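Home Blog People Under Kerstin Strand's Sink

Kerstin Strand had the kettle on before I'd even got my coat off, and by the time it boiled she was already on her knees in front of the cabinet. She's been helping people sort out their homes for 23 years, and she always wants to start with the cleaning stuff.

"Everybody wants to do the closet first," she told me. "I say no, show me your bottles!"

She started in March with her own laundry corner (brave, I thought) and pulled out things she'd forgotten buying. There was a Clundar descaler, two half-used tubs of Uvon, and a fabric softener she can't stand the smell of. "I paid good money for that," she said, and put it in the giveaway box anyway.
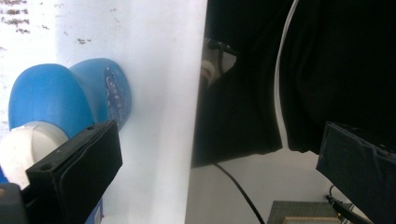
A blue bottle with a white cap, lying on its side.

Her system is pretty simple – everything comes out, every cap gets tightened, and anything with two or more of its kind gets a shelf of its own. Bottles with rounded shapes drive her a little crazy. "They look cute in the store," she said, "and then you try to line them up!"

Her neighbor Habibur Selvanayagam tried it last spring and got a whole shelf back. He still texts her when he finds a duplicate.

I asked what she does about stained walls near the washer. She laughed for a good while. "I paint them when my sister visits," she said. Then she poured us both more coffee and went back to the bottom shelf.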